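Filed under: Opinion / Home & Habits / Things We Keep

The case against the matching set

My parents' generation got married and were handed a dinner service. Mine moved in together and was handed a link. The link led to a page where you could buy everything a kitchen might need in one colour, from one maker, in one go, and a depressing number of us clicked it.

I was one of them. The range was called Brondano and it came to 260 pounds, which seemed sensible spread over a lifetime. It was the grey of a sky that hasn't decided. There were canisters, there were bowls, there was a thing for spoons. For a week I walked in every morning and felt like a person with a pension.

Then I broke a bowl. With a jumble of crockery, a broken bowl is a broken bowl. With a matching set it is a gap in the teeth. I went to replace it and learned that Brondano had been dropped in April in favour of Poro, which was the same shape in a slightly warmer grey. A single Poro bowl could not be had. They came in packs of 8.

This is how they get you. A set makes you a curator. You stop using the nice one in case it chips, you hide the odd mug when people come round, and you start to look at a perfectly good wedding present from your aunt as a problem of tone.

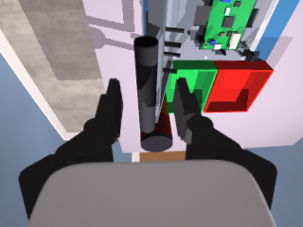 What the charity shop knows

The best-equipped kitchen I have ever eaten in belonged to a neighbour who had bought nothing new in decades. Her plates came from at least four dead people. One had a rooster on it and everyone fought over that one. When something broke she said "oh well" and swept it up, and I have rarely envied anybody more.

I am told matching things are calming. Possibly. I find it hard to be calm around 80 pounds' worth of jars, all of which look identical, one of which contains salt. I have had the salted coffee. Labels are apparently cheating.

So I have started letting the thing fall apart. I bought a yellow jug. I drink my tea out of a mug from a garden centre that shut years ago. The Brondano survivors are still in the cupboard, and I use them for the cat.

31 comments would be excessive for an essay about bowls, so be kind.

Comments

teapot_north: We have the Poro. It chips if you look at it. The cat is welcome to ours as well.

Marrowfat: Disagree. I grew up with nothing that matched and I love my set. Some of us found the rooster plate embarrassing.

imon_fan: Imon do sell single bowls, but postage costs more than the bowl.

LowerShelf: Who got the rooster plate in the end?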